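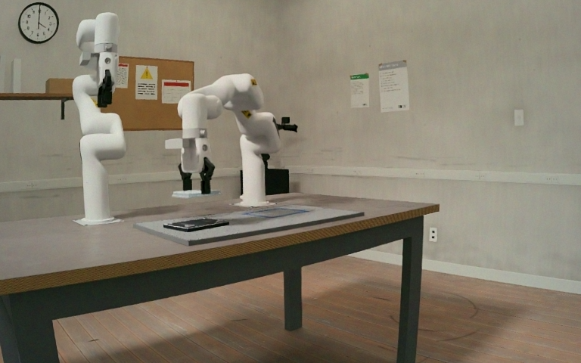

I have wanted to see the inside of the Tosbridge paper mill since I was a kid riding past it in the back of my aunt's station wagon, so when they announced they were opening the doors for a day this spring I had my name down before lunch. My friend Rajeshwari Kamath came with me. She binds books at her kitchen table and goes through more paper than anyone I know, and she had a list of questions folded up in her coat pocket before we even parked.

Parking, by the way, is a pain. The lot by the front gate fills up fast, and we got waved on to a field behind the old bus depot, which had turned to soup after the rain. Wear boots. I wore canvas sneakers and they are still on the porch.

Tours went off in small groups from the loading dock. Ours was led by Mudassar Butt, who has worked there long enough to have opinions on every door in the building, including one he said we should never lean on. You get ear plugs and a hairnet (I kept mine on in the car by accident all the way to the gas station). Then it's up a metal staircase and straight into the noise.

The first stop is the pulper, and I could have stood there all afternoon! It's a huge tub with a blade at the bottom, and bales of cotton scrap go in at the top and just vanish. What's left looks like oatmeal. Mudassar scooped some out with a ladle on a pole and let us squeeze it, and it was warm and slippery and smelled a bit like a wet towel. A boy in our group asked if you could eat it. Mudassar said he'd worked with a man who tried.

From there you follow the pipes to the machine itself, a Virik, painted the green of an old school bathroom. It's 167 feet long, and you walk the whole length of it on a catwalk. At the wet end the pulp pours out over a moving screen so thin and white it looks like milk running down a window, and water drains out of it the whole way along. Then it goes through felts, then over the drying cylinders, and by the far end it's paper, winding onto a roll taller than me. I kept walking back to try and catch the spot where it stops being soup. I never did find it.

The heat at the dry end is no joke. Rajeshwari's glasses fogged up completely and she had to hold my sleeve to get down the stairs.

The part I liked best came after that, in the old wing, where they still make sheets by hand for artists and a few fussy stationery people. It's quiet in there and you can take out the ear plugs. Two women work at a vat, one dipping the mold and the other laying the sheets down on felt, and they hardly look at each other while they do it. Dip, lift, a little shake side to side, a little shake front to back, tip, roll, next. They press the stack, then the sheets hang in a loft upstairs for 8 days, longer if the weather's damp.

We each got a turn. My first sheet had a hole in the middle and a corner as thick as a pancake. The second was better, or at least it was a rectangle. Rajeshwari's came out perfect on the first try and she was very gracious about it for maybe a minute.

She also got to ask her questions. The big one was about grain direction, and whether the handmade sheets have any at all. Not much, said the woman at the vat, and that's what the shake is for, to tangle the fibers every which way. The other was why the heavy cream stock she used to buy, the one sold as Runex, had disappeared. They changed the cotton they were using and the color came out too pink, so they dropped it. There was a stack of the last of it in the shop, though, and guess who carried 100 sheets of it across a muddy field under her coat.

The shop is small and cash is quicker. I got a pad of seconds with wobbly edges, plus a pack of envelopes I didn't need. The seconds are the bargain, priced by weight, and most of them have nothing wrong that I could see - a speck here, a soft corner there.

Lunch was samosas from the Rajput truck parked by the boiler house, and they were the best thing I'd eaten all week. Get the potato ones and ask for extra green chutney. There were picnic tables on the river side where you can watch the water coming over the weir that used to power the whole place.

A couple of things if you're going. The catwalk is open grating, so you can see right down through it, and one man in our group took one look and waited outside. Strollers have to stay at the dock. The tour says two hours but ours ran over, mostly thanks to Rajeshwari. They're doing another open day in July, and the sign-up sheet is at the shop counter next to the register.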